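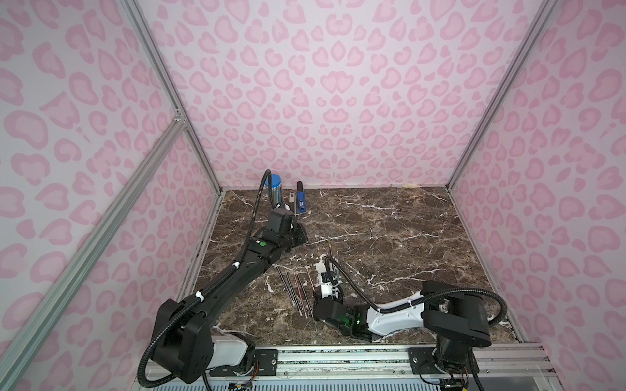 Mohcine El Sherbiny: Does it only drop out when the arm is stretched toward the back, or also when it's parked? Your first message says "random" and I'd like to rule that out before we touch the firmware.

Liviu Hodoroagă: Fair question. I went back through the log file and it isn't random. Details below, with the original report copied in so it's all in one place.

Ticket: Left arm loses wrist servo during long reach
Opened by: Liviu Hodoroagă
Area: Tritgate bus board / wiring
Status: Open

Setup
Two arms on an aluminum rail at the front of a table in our shared workshop. Each arm has its own Tritgate board. One power supply feeds both. Cables to the gripper run in black corrugated hose on the outside of the arm, held with zip ties. The control script is the stock Mavura one with our own poses added.

Problem
The left arm stops answering on the wrist servo. The script prints "no reply, ID 5" and holds the last pose for the other joints. The wrist goes limp. Power cycling the board brings it back every time. The right arm runs the same script with mirrored poses and has never done it.

What I tried before posting
Swapped the USB cables left to right. Fault stayed on the left arm.
Swapped the two Tritgate boards. Fault stayed on the left arm.
Lowered the bus speed one step. No change.
Swapped the wrist servo with a spare. No change, and now the spare does it too.

From the log file: 13 dropouts on Saturday. In all of them the shoulder was past 73 degrees and the elbow was opening. Parked or working close to the rail, none.

Mohcine El Sherbiny: Then I'd leave the firmware alone. Board and servo are both cleared by your swaps, so you're left with the wire between them. What were you running when you logged those?

Liviu Hodoroagă: The capping job. Pencils and pen caps on the table, one arm holds and the other one places. Pens and rods are just what we had in the drawer. The arm has to go out, come back, go out again, so it bends the hose a lot.
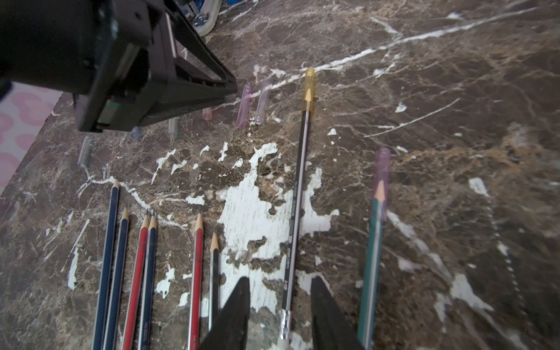 Floarea Barbu: I had the same error on a Mavura build and spent two weekends on the software before I found it. Hold the arm still in a pose that works, then push the hose by hand near the elbow while a ping loop runs. If the replies stop when you push, you have your answer. Keep your other hand on the power switch.

Liviu Hodoroagă: Did that tonight. Ping loop on ID 5 only, arm held halfway out.

19:10 Pushed the hose at the shoulder. No missed replies.
19:14 Pushed at the elbow. Missed replies straight away, came back when I let go.
19:15 Same again, to be sure. Same result.
19:22 Pushed between elbow and wrist. Nothing.
19:30 Power off. Cut the tie at the elbow and pulled the hose back.

The three-wire lead has a crimped joint in it right where the tie was. I made that lead myself in October out of two short ones and forgot about it. The data wire had pulled most of the way out of the crimp. With the arm folded there was enough slack for it to touch – with the arm out there wasn't.

Rodica Roman: Don't re-crimp it in the same place. Use one full-length lead, or if you must join it, put the joint past the elbow where the hose doesn't bend. Cozma sells the long ones ready made. The Drokside leads fit too, but check the pin order first, mine had power and data the other way around.

Liviu Hodoroagă: I had a long Cozma lead in the parts box, so I used that.

20:05 New lead in. Left extra length at the shoulder and a loop above the gripper.
20:12 New ties on the forearm, snug on the hose but loose enough that it can slide a little.
20:20 Moved the arm by hand through its full range with power off. Hose doesn't go tight anywhere.
20:26 Ping loop with the arm at full reach, pushing the hose at the elbow. No missed replies.
20:40 Ran 4 full cycles of the capping script at half speed. No dropouts.
20:55 Another 10 at normal speed. No dropouts. One cap got knocked over, but that's my grip pose and a separate problem. 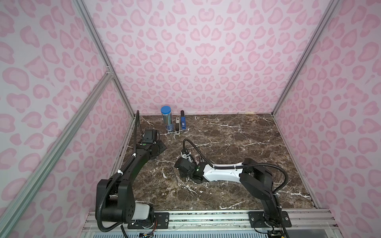 Both arms on the front rail, hoses tied along the forearms.

Mohcine El Sherbiny: Good. Put the bus speed back to where it was and run it again before you close this. You changed two things if you left it lowered.

Liviu Hodoroagă: I had left it lowered. Back to the default now, ran the script again, still clean. The spare servo stays in the arm and the original goes back in the box marked as good. I'll check the right arm for the same kind of joint – I made those leads on the same evening.

Status changed to: Solved
Cause: pulled crimp on the data wire, left elbow
Follow-up: inspect right arm lead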